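Category: Home & Garden > Floors > Cleaning and Care Kits

Mosach Floor Care Kit for Wooden Floors, my review after four months 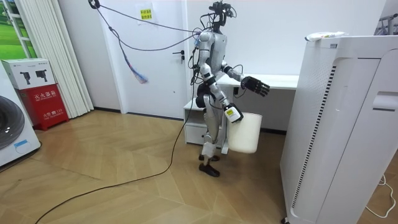
The small room with the desk, wooden floor.

I bought the Mosach kit in September from the Killton store in Nendine. I wanted something for wooden floors that I could use myself, without renting a machine and without moving out of the apartment for two days. The kit cost a little over 100 dollars, and I thought about it for a long time before I paid.

In the box there is a bottle of cleaner, a bottle of care oil, a flat mop with a handle in three parts, two washable pads for the cleaner, one thicker pad for the oil, and a small tin of repair wax. There is also a booklet. The booklet is in very small letters and the part about drying time is on the last page, so please read it to the end before you open the oil.

The cleaner is the best part of the kit. You put one cap in a bucket of lukewarm water and the smell is light, a little like soap and orange. My old cleaner from Pearce always left gray lines when the sun came in from the side. With Mosach I see no lines, even near the balcony door. One bottle has lasted me four months with a wash every week, and it is still one third full.

The oil needs more patience. I did the first room with too much oil on the pad, and it stayed sticky until the next evening. For the second room I used maybe half of it and wiped again with an old cotton sheet after 20 minutes, and this was much better. The booklet says one bottle is enough for 278 square feet. For me this was correct for the first coat. The second coat needs less. If you have a large home, please calculate before you buy — a house of 1,175 square feet would need five bottles for one coat, and the oil alone is not cheap.

The color became slightly warmer, like honey. My sister-in-law says she sees no difference. Small scratches from chairs are less visible but they are not gone. The repair wax helps with the deeper ones, but it comes in only one color, a middle brown, and on light boards it makes a dark spot. I tried it under the bed first and I am glad.

Now the mop. The handle is aluminum and in three parts that screw together, and after some minutes of work the middle part becomes loose. I put a little tape around the screw and now it holds. For this price I should not need tape. The head turns well and goes under the radiator, which my old mop could not do. The pads go in the washing machine without softener. One of mine lost some threads at the corner after maybe ten washes.

When I was deciding, I saw that the kit has 2,976 reviews on the store page, and most of them are only one sentence. Many people complain about the smell of the oil. I agree that it is strong on the first day. Keep the windows open and do it in the morning — in my bedroom I began at 5 p.m. and had to sleep on the sofa.

I wrote to Mosach about the handle. They answered politely and offered me a new middle part, but I had to pay the shipping, so I stayed with the tape.

Good: cleaner leaves no lines, flat head, clear result with little oil.
Not good: loose handle, only one wax color, tiny letters in the booklet.

I give it four stars of five. I will buy the cleaner again, and the oil next fall. If you already have a good flat mop, buy the two bottles separately.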